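Subject: Re: [cell-users] Arm stopped with protective fault during cable unplug, connector damaged
From: Keith Dunmore
Date: July 10, 2024

Hello all,

Thank you for the answers so far. I was asked to write the whole story in one message, because my first one was short and I wrote it in a hurry. I quote the earlier question first and then I answer below it. Please excuse my English where it is not smooth.

> Keith, before we guess any more, can you tell us three things?
>
> Did the arm stop by itself or did somebody press the button? You
> wrote "it stopped", which can be both.
>
> What was the gripper force set to, and is that the value on the
> pendant or the value in the program? We had a case at Karras where
> these were different for months.
>
> And was the case clamped? If the tower can slide on the table, then
> your pull distance means very little.
>
> I would also like to know why you teach the unplug move by position
> at all. For a flat data cable I would always pull until the force
> drops, and then stop.

These are good questions and I will take them in order.

First, the stop. The arm stopped by itself. The controller gave a protective stop with the text for a force limit on the wrist. I had my hand near the button but I did not press it. The second arm was parked behind the case and it was not moving in the program at that time. It also went into stop, as it should, because both are on the same safety chain. I checked the log afterwards and the two stops have the same time stamp, so this part of the system did its work correctly.

Second, the force. The value in the program was higher than the value on the pendant. So we have the same problem that was described for Karras. The program is made from the Murach template, and the template writes its own gripper force at the start of every subroutine. I changed the number on the pendant in the morning and I believed it was active. It was active only until the first subroutine was called, and then the template value came back. I did not see this, as the pendant page does not refresh when you are on another tab.

Third, the clamping. No, the case was not clamped. We have a fixture tray on the table, but the case was only lying on the table surface. The table top is corrugated metal and I thought that the ridges would hold it well enough. They do hold it in one direction. In the other direction, along the ridges, it can slide, and we found a fresh scratch which shows that it did.

Now what happened, as exactly as I can write it.

The task is to take apart used desktop computers for parts. The first step inside the case is to free the drive, which means that the data cable must come off before the drive can be lifted. The program goes to a position above the drive bay, turns the wrist, comes down, closes on the blue cable near the connector, and pulls away in a straight line. It had done this move 400 times without any stop, on cases from Wetell which are all of one model. I mention the number so that you understand why I was not careful enough with it.

On this day the fingers closed on the cable a little too far from the plug. The cable is flat and quite stiff, so it did not slip. It made an arch and took the force sideways. The plug has a small latch, and with a sideways force the latch does not open. The arm continued to pull to its taught position. The case moved a little, then the wrist force went over the limit and everything stopped. The fingers stayed closed, with the cable under tension between the gripper and the drive.

After that I made my own mistake. I wanted to release the tension, so I opened the gripper from the pendant while I had one hand on the edge of the case. The cable jumped back and the case moved under my hand. I was not hurt. But the edges of an open case are sharp, and I had taken off my gloves to use the touch screen. I write this openly because I think it is the more serious part of the story. A broken connector costs very little, and a cut hand is another matter.

The plastic around the plug on the drive side was cracked. The drive itself we put aside and did not test.

We then put another case of the same kind on the table and went through the approach again at the lowest speed, and I attach three pictures from this work. 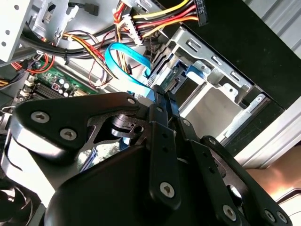
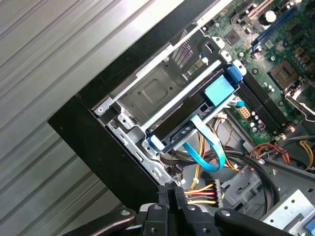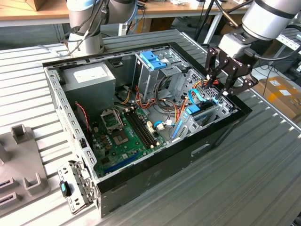

What I would like you to think about is how much room there is for the fingers in such a place. The power wires run across the same region as the data cable, and the drive cage is made of thin sheet metal with tabs on it. If the approach is wrong by a few millimeters, the fingers can take a wire together with the cable, or one fingertip can go down beside a tab and be caught on the way out. I did not have this second fault, but I have seen how close it is.

About the last question, why I teach the move by position. The reason is history and nothing better. When we started, the force signal on this wrist had so much noise that we could not use it for a small pull. Later we got the new firmware and the noise was much better, but the program was already running and I left it alone. I agree that pull until the force drops is the right way for this cable. I have now written a first version of it. It closes on the cable, makes a very small pull, reads the force, and if the direction of the force is more than a small angle away from the pull direction, it opens and tries again closer to the plug. After 2 tries it gives up and asks for the operator.

Other changes which are already made:

The gripper force is now set in one place only. I removed the line from all the subroutines of the template. If you use the Murach template, please search in it for the force command, as you probably have it too.

The case is held in the fixture tray and by a clamp on the long side. The program asks the operator to confirm the clamp before the arm comes down. A confirmation by a person is weak, I know, and I would prefer a switch. Viladix has a clamp with a contact in it, and I have asked them for a price.

The limit for the wrist force during the unplug move is lower than before. During the lift of the drive it stays at the old value – the drive carrier needs a real pull to come free of the cage.

For recovery after a protective stop with something in the fingers, there is now a written procedure at the cell. Gloves on, no hand on the case, both arms confirmed as stopped, and then the gripper is opened in small steps. Our gripper can do this in the manual page, but the button is on the second screen and I think most people never go there.

I have three points where I would be glad to hear from others.

How do you find the grip point on a flat cable when it is not lying the same way each time? Even in cases of one model the loop of the cable is never the same, because somebody pushed it in by hand years ago. At the moment I use the wrist camera and look for the blue color, but the drive latch is also blue, and on this type of case there are more blue parts in the neighborhood. My detection has mixed them up before. I can cut the search area smaller, but then it fails when the case is a little turned.

Does somebody use soft fingertips for this work? Ours are hard and narrow. They come well into the space between the cable and the cage, but they give the full force to a very small area. I am afraid that a softer tip would be too thick to reach the plug.

And is there a way to make the pendant show the force which is really active, and not the force which was typed in last? I looked in the manual and found only the output variable, which I could show on a separate page. If there is a simpler way, please tell me.

I did not yet run the new unplug routine on a full batch. I want to do 1000 pulls on scrap cases first, with the clamp and with the lower limit, and write down each retry. It will take me most of July, as the cell is needed for other work in the afternoons. I can send the list of the retries to anybody who wants it, and also the log file of the stop, but it is too large for the mailing list.

With kind regards,
Keith Dunmore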